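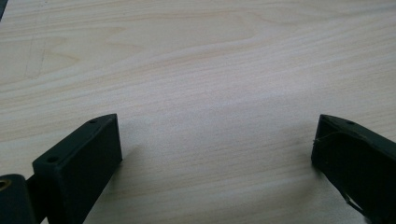

4. Registar a entidade adquirida no Plirport

Esta secção aplica-se aos pedidos de localização de redes enterradas (água, gás, eletricidade, telecomunicações) cuja empresa executante mudou de titular. Os procedimentos para a abertura normal de pedidos estão na secção 3.

Antes de começar, confirme que tem o perfil de Administrador de Zona. Com o perfil de Operador, o menu Entidades aparece apenas em modo de leitura.

4.1 Criar a ligação entre entidades

1. No menu Entidades, escolha Estrutura e depois Nova ligação.
2. No campo Entidade principal, introduza o código da empresa compradora. Para o grupo Aratent, o código é 105.
3. No campo Entidade associada, procure a empresa adquirida pelo nome ou pelo número de contribuinte. A pesquisa não distingue maiúsculas de minúsculas, mas tem em conta os acentos.
4. Indique a data de efeito. Para os contratos da Drikia, introduza 01/09/2023.
5. Prima Guardar. A ligação fica no estado Pendente até ser validada por um segundo administrador.

Nota: o utilizador que cria a ligação não pode validá-la. Se só existir um administrador na zona, peça a validação ao suporte central.

4.2 Transferir os pedidos em curso

1. Abra Pedidos e aplique o filtro Em curso.
2. Selecione a entidade associada na lista da esquerda.
3. Marque os pedidos a transferir. Cada lote aceita no máximo 1000 registos.
4. Prima Transferir e escolha Manter técnico atribuído.
5. Verifique o resumo. Os pedidos com prazo legal inferior a 2 dias úteis surgem a vermelho e têm de ser confirmados um a um.
6. Prima Confirmar lote.

Cuidado: não feche o separador durante a transferência. Um lote interrompido fica bloqueado e só pode ser reaberto pelo suporte.

Os pedidos de emergência não passam por lote. Devem ser concluídos na entidade de origem e arquivados com a referência antiga.

4.3 Contas dos técnicos

Os técnicos da empresa adquirida conservam o nome de utilizador. A palavra-passe caduca na data de efeito e o sistema pede uma nova no primeiro acesso.

1. Em Utilizadores, filtre pela entidade associada.
2. Confirme que cada técnico tem uma zona atribuída. As contas sem zona não recebem pedidos.
3. Atualize a data de validade do certificado de localizador, se estiver em branco.
4. Associe o equipamento de deteção pelo número de série. Os aparelhos já registados na Drikia são importados durante a noite.

Nota: durante seis semanas a contar da data de efeito, os relatórios de campo podem sair com o cabeçalho antigo ou com o novo. Terminado esse período, o modelo antigo deixa de estar disponível.

4.4 Contactos

Validação de ligações: Philomena Essien, administração de zonas.
Lotes bloqueados: Senyo Amegashie, suporte central.
Certificados e equipamento: Naa Laryea, operações de campo.

Indique sempre na mensagem o código da entidade principal e o número do lote. Para anular uma ligação já validada, consulte a secção 7, Correções e anulações.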